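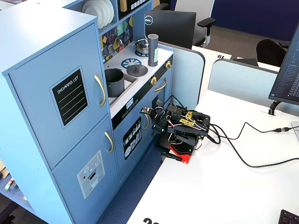

The arm on its red base plate, beside the play kitchen. Wellport shared workshop.

Build notes: the Treler arm and the play kitchen

3 min read
Last updated: Sunday, March 15, 2026

The purpose of this post is to record the present state of the Treler arm, which has been under construction at the Wellport shared workshop since September. Earlier entries dealt with the selection of servo motors and with the wiring. This entry concerns the work surface, the gripper and the handling of small objects.

Members of the workshop have asked why a children's play kitchen was selected as the test fixture. The requirement was for a range of ordinary household tasks at a reduced scale, within the reach of a small desktop arm. A play kitchen provides a counter, a sink, doors with handles and a supply of light pots and utensils. It was purchased second-hand for 50 dollars and required no modification beyond the tightening of two hinges. A purpose-built test bench had been priced at 300 dollars before shipping, and it would have offered considerably less variety.

The structural segments of the arm are printed in black plastic with a perforated pattern. The perforations were adopted to reduce weight at the forearm, where the first design sagged noticeably under load. They have the further advantage that cable ties may be placed almost anywhere. The cable routing nevertheless remains the least satisfactory part of the build. A long cable still hangs in a loop below the elbow, and it will be shortened once the final position of the base has been settled.

Transfers between the sink and the stovetop were chosen as the first exercise. The working area is narrow, and an object carried to the right of the counter must be kept clear of both the hanging utensils and the silver pot at the back.

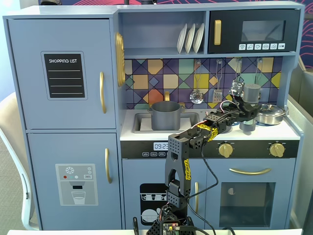 Control and calibration

The arm is driven by Narnovetti, a small control program that I maintain for my own use and have not yet released. It stores a list of joint positions and moves between them at a fixed rate. The current routine consists of 8 stored positions, including a rest position to which the arm returns after every attempt.

Calibration is carried out at the start of each session. The joints are placed by hand against a printed jig, the readings are saved, and the routine is then run once at reduced speed with the gripper empty. Members using the arm in my absence are asked to follow the same procedure - the slow run in particular - and to enter the result in the workshop log.

The height above the sink has required the most adjustment. If the gripper is raised too late, the object strikes the rim of the basin. If it is raised too early, the wrist reaches the end of its travel before the object has been carried across. An additional position was therefore inserted directly over the sink.

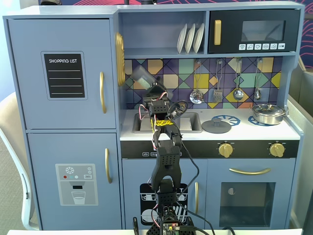 With that position in place, the remaining adjustments were made to the jaws. The original fingers were supplied by Moser as part of a general-purpose kit, and their inner faces proved too smooth for curved objects. I have since bonded thin rubber strips to both sides. The strips add some width, and the closed position has been altered accordingly in the configuration file. Anyone restoring an older copy of that file should be aware that the jaws will attempt to close further than they are able to.

Surface finish is a separate matter. The grey cylinder with the perforated top is among the more demanding of the test objects. It tapers gently towards the bottom, it has a patch of small bumps on one side, and there is a fine seam around its lower third. A grip placed across the rough patch holds less evenly than one placed on the smooth side.
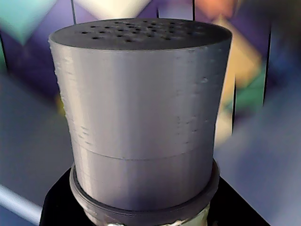 I considered sanding the surface and decided against it. Household objects are seldom uniform, and the routine ought to tolerate a certain amount of irregularity. Should the results remain inconsistent after the next round of tests, a softer rubber will be tried before any change is made to the objects themselves.

Work outstanding

The following items remain open:

- Shortening of the cable below the elbow.
- A stiffer mounting for the base, which at present shifts slightly on the desk during fast movements.
- A trial of the oven door. Its curved handle is set horizontally and will call for a different wrist angle from the refrigerator handles.
- Written instructions for Narnovetti, to be kept at the workshop.

The print files for the forearm will be placed in the Wellport shared folder when the base mounting has been revised. Members who wish to print the earlier version in the meantime may request it through the contact page, on the understanding that the elbow holes must be drilled out by 3 tenths of a millimetre before assembly.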